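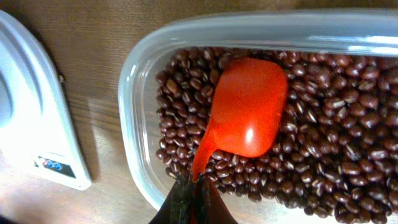 Dried beans are back at the Rutdale food co-op, and from this month we sell them by weight again. Many members asked for this after the one-kilo bags disappeared. The small red beans, the adzuki type, are the first to arrive, and they will stand at the weighing table in a clear container with an orange-red scoop in it. Please leave the scoop in the beans when you have finished, so the next person finds it at once. Our supplier, Cesero, delivered 40 kilos, and half of it is already promised to the Segers Street kitchen.

The weighing is simple. Put your own bowl or jar on the scale first, press the button for zero, and only then add the beans. If you forget the zero, you pay for your jar also, and a glass jar can be heavy. Write the weight on the paper label with your member number. The price is 39 cents for 100 grams until the end of February.

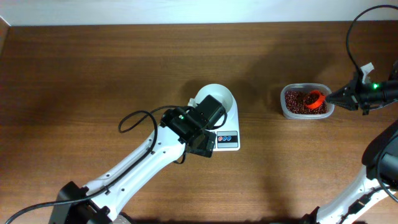
One member wrote to ask if the beans must be soaked overnight, as her grandmother always did, or if a few hours are enough. For this small bean a few hours is fine, and some people cook it with no soaking at all – it only takes longer on the stove. Rinse it well in cold water and take out any broken pieces.

For a soup for four people we weigh 250 grams. For a sweet paste you will need more, and also more patience. A spoonful more or less makes no difference in the soup, but for the paste it is better to be exact with the sugar.

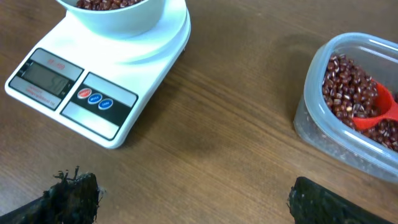
*Photo: Rutdale Food Co-op newsletter*

Beans keep for a long time in a closed container, in a dark cupboard and away from the stove. Older beans need more cooking, so put the month on the lid. Black beans and yellow split peas are ordered too – we expect them in 2 weeks, and the price will be on the board beside the door.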